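25 Apr 2018 – DNS filter box, second evening

Picked this back up after dinner. Solène Leclerc had left the little Norirska board on my bench with a sticky note saying "yours now", so I guess the filter box is my project until it works or I give up on it.

Flashed the card again from scratch. The first image booted but never brought up the network port, and I spent far too long swapping cables before I thought to try another power supply. The supply that came with the board is fine with nothing plugged in and then sags as soon as a USB stick goes on. Used the old Wovitz one from the drawer and it came straight up on 192.168.1.82. Please don't put that supply back in the drawer, it's got green tape on it now!

Resolver config is mostly the one Solène wrote for the office in Birnevport, with the forwarding section taken out. Blocklist import went okay the second time. The first time it choked on line 1730, where somebody had pasted a whole URL with the https and everything in a file that's meant to be plain domains. I fixed it by hand but the import script really ought to skip junk like that and carry on. It also needs to say which file it's reading, because right now it only gives you the line number and I have four files in there.
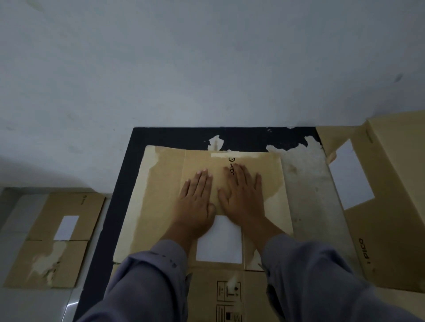
Flattened PICO box on the black mat, label side up.

Memory use is nicer than I was afraid of. With all the lists loaded it sits at 68 MB and stays there, even with my laptop and phone both pointed at it and a bunch of news sites open. Lookups feel the same as before – maybe a hair slower the first time you hit a site, then cached and quick. I haven't measured it properly and I want to before I claim anything to the others.

Stuff that broke while I had it on as my only DNS:

- the weather app on my phone (shows a gray square where the map goes, everything else loads)
- password reset links from the Texier shop, which all go through a click tracker first
- the printer's "check for updates" page, and I'm leaving that one broken

I whitelisted the Texier one and then felt a bit silly about it, seeing as the tracker is the whole thing I was trying to block. Would rather have a switch that turns filtering off for five minutes and then puts itself back. Solène says she had a cron hack for that once and will look for it.

Logs next. By default the thing writes down every single lookup from every device, forever, to the card. So I'd built a privacy box that keeps a perfect diary of everybody in the house, great. Turned query logging off completely and kept just the counters. After roughly 200 lookups the counters still looked sane, and the log folder wasn't growing. If you need to debug something, switch logging on, do your test, switch it off and delete the file. I put those three commands in the README so we don't all look them up separately.

Didn't get to the admin password, which is still the factory one, so it stays off the guest network for now. Same with SSH – keys are copied over but password login is still on.

For next time: change the password first thing, fix the import script, try the encrypted upstream. Solène wants to bring it to the May meetup and I said maybe. Left it running overnight on the shelf by the router, blue cable.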